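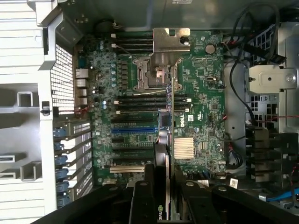 What should I do with an old office tower that still works but that I'll never use again?

Wipe or pull the drive first, then offer it to somebody local before you even think about the recycling center. Schools, a library, a neighbor with a kid who likes to tinker. An old desktop will run a light Linux just fine and plenty of folks only want email and recipes.

mossbank_ellie
Oh, thank you for that, I was half afraid I'd get scolded for hanging on to the thing as long as I have! It was the machine I did all my quilting patterns on (and two terrible novels) and I suppose I've grown sentimental. There's a swap day in Callotlow every August and I was thinking of bringing it along, but my sister says nobody wants a tower anymore, they all want laptops.

pine_and_solder
Your sister has a point, but only a small one. I took a tower to the Callotlow swap last summer and it went before lunch, to a very nice couple setting up their first home office. I'd asked for $70 and they didn't blink. I would say put a little card on it with what's inside, how much memory and so on, and have a monitor handy so people can watch it start up.
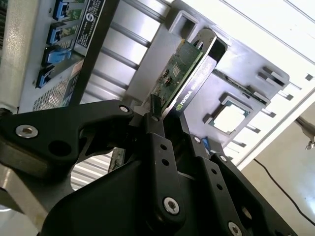

grayheron
I'm going to disagree with the $70, kindly. Parts are where the money is. A graphics card on its own, a stick of memory on its own, those sell by mail all year long, and you can take the empty case to the scrap man in Vomville. I've done it 3 times now and came out ahead every time.

pine_and_solder
Ahead in dollars, sure, but did you count the evenings? Listing, packing, standing in line at the post office. I'd sooner see a whole computer go to somebody who'll use it, and I think Ellie would too, from the sound of her.

mossbank_ellie
I would! Though I won't pretend the money wouldn't be nice, we have a roof to think about. What worries me more is the drive. All my letters are on there.
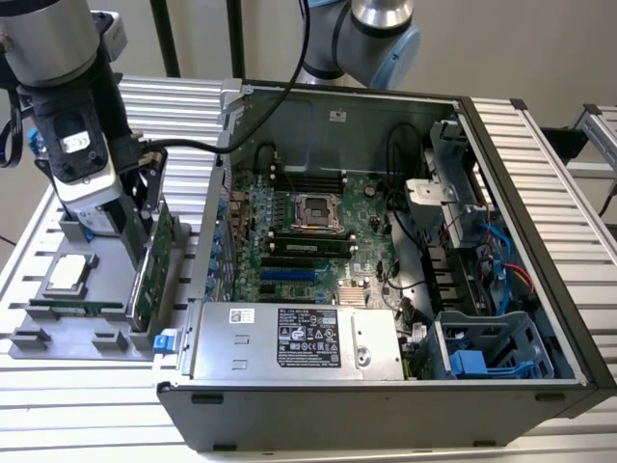
tansy_lane
Please take the drive out and keep it in a drawer, Ellie. A used replacement costs next to nothing and then you never have to wonder. I kept mine from years back, and last winter I found my dad's old letters on it, which I'd have been sick to lose.

grayheron
Seconded, and on that one I think we all agree. Copy the letters somewhere else too, drives do go bad in drawers.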